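Recording shirt demonstrations with hand-held grippers
Dilwyn Lloyd
Last updated November 14, 2019
Filed under: Demonstrations, Cloth

Part two of the Drolia notes. It assumes the grippers are paired and the Jullen recorder is running on the bench machine. If the recorder reports a clock offset above 5 ms, go back to part one and repeat the sync before continuing.

1. Setting the start state

Spread the green cloth over the table and pull out the larger creases. Small ones do no harm. Drop the shirt from chest height and leave it as it lands. Do not tidy it. A policy trained on neat starts will fail on the first untidy one.

Start the episode with both jaws open, then close each on an edge of the garment. Take a single layer where you can. If a jaw has picked up two layers, open it and try again within the same episode — the correction is useful data. 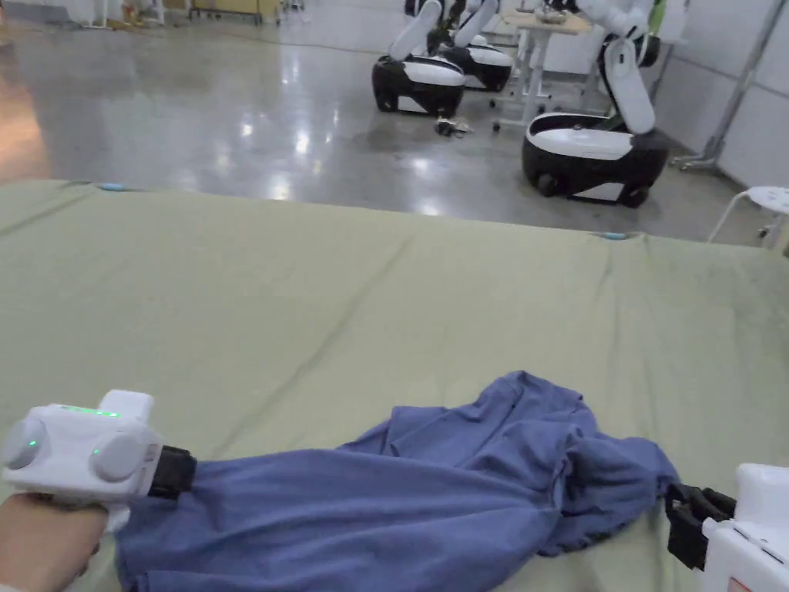
Keep your wrists in line with the handles. The arm has less travel at the wrist than you do, and a pose it cannot reach will be rejected at the replay check. Move at half your normal speed. Siwan Hopkin's first set in May was recorded at full speed, and 61 of her 100 episodes had to be discarded.

2. Lifting and spreading

Raise both hands together until the garment clears the table, then draw them apart. Stop when the top edge is nearly straight. Pulling harder lets the cloth slip out of the jaws, and the force limit in the Kirard controller is lower than a human arm's in any case.

Hold still for one second before lowering. The segmenter uses this pause to split the episode, and without it the lift and the fold are stored as one step. 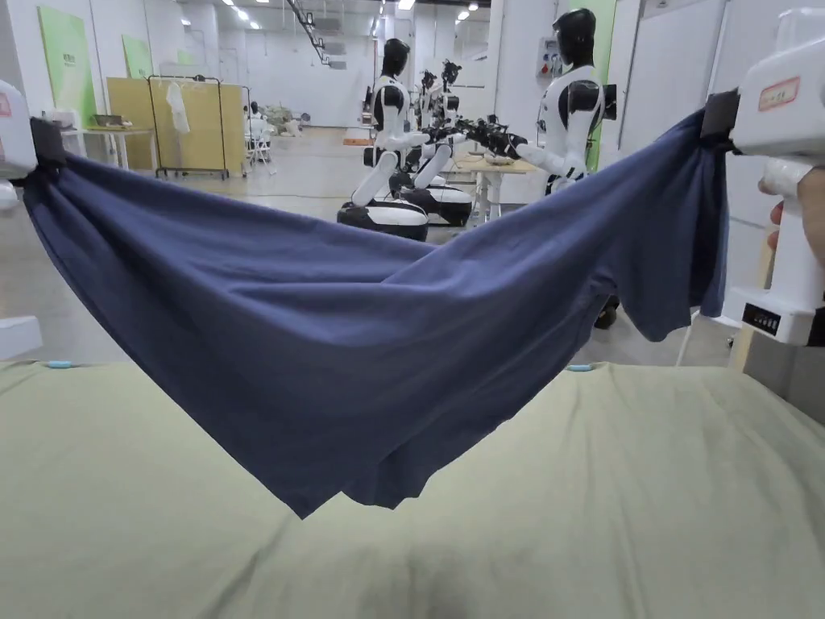 Checking the recording

Run the replay check after every 16 episodes, before the next batch. It reports three faults:

Jaw signal missing. Reseat the battery and record again.
Pose out of reach. Usually elbows held too high.
No pause found. The split can be marked by hand in Grabner, but re-recording is quicker.

Delete failed episodes from the index as well as the disk. The trainer reads the index only and will stop at the first missing file.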